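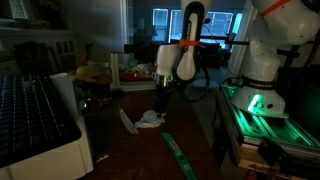 Effie Pringle asks why a cloth has to be wiped across a table at all, if the dirt could be blown off. Blowing moves dry dust only. It lifts the dust into the air, and most of it comes down again on the same table or on the floor. Dirt that is stuck to the surface, such as dried juice, does not move. A cloth does two jobs that air cannot do. It rubs, and it holds on to what it has rubbed off.

How a cloth holds dirt

A cloth is made of threads, and each thread is made of many thinner fibres twisted together. Between the fibres there are gaps. When the cloth slides over a table, small bits of dirt are pushed into the gaps and stay there. A smooth sheet of plastic has no gaps, so it pushes dirt along in front of it and leaves it in a line.

The gaps also hold water. Water is pulled into narrow spaces by a process called capillary action. You can test this by dipping one corner of a dry cloth in a saucer of water. The wet patch climbs upwards into the part of the cloth that is still in the air.

Crumpled or folded?

A crumpled cloth touches the table in a few places only. The folds stand up like small hills, and the parts between them do not reach the surface. A crumpled cloth is useful for picking up a single blob, where you want to pinch and lift.

A flat, folded cloth touches the table nearly everywhere under your hand. Fold it in half, then in half again. You now have four layers, and when the outside is dirty you can turn the cloth over or refold it to find a clean side. A square cloth folded in this way gives eight clean faces, four times two.

What the table is made of

Wood contains tiny tubes that carried water when the tree was alive. Bare wood will soak up a spill through these tubes and may swell or stain. For this reason most wooden tables have a finish, a thin coat of oil, wax or varnish. The finish fills or covers the openings. A dark finish can make pale dust easier to see, so a dark table may look dusty sooner than a light one with the same amount of dust on it.

Wipe along the grain, the direction in which the lines in the wood run. If there are scratches in the finish, they often run this way too, and the cloth can then follow them and collect the dirt inside.

Clearing small things first

Objects left on a table cause two problems. Dirt collects along their edges, and the cloth has to go round them. A plastic ruler is a good example. It is thin and lies flat, so a damp cloth can push water underneath it, where the water dries slowly. Lift the ruler, wipe both sides, and put it somewhere else until the table is dry.

Lids, scoops and other curved pieces touch the table at fewer points, but crumbs roll under them. Lift these as well.

A test with a ruler

You need a ruler, a dry cloth, a teaspoon and some water.

Drip one teaspoon of water on a tray. Measure across the puddle at its widest part and write the number down. Lay the folded cloth on top, wait while you count to 26, and lift it straight up. Measure any water that is left. Dry the tray, crumple a second cloth of the same kind, and repeat.

Lwazi Xaba tried it on Friday and recorded a smaller puddle under the folded cloth. Your numbers may differ if your cloth is thicker. Hang both cloths up to dry when you have finished.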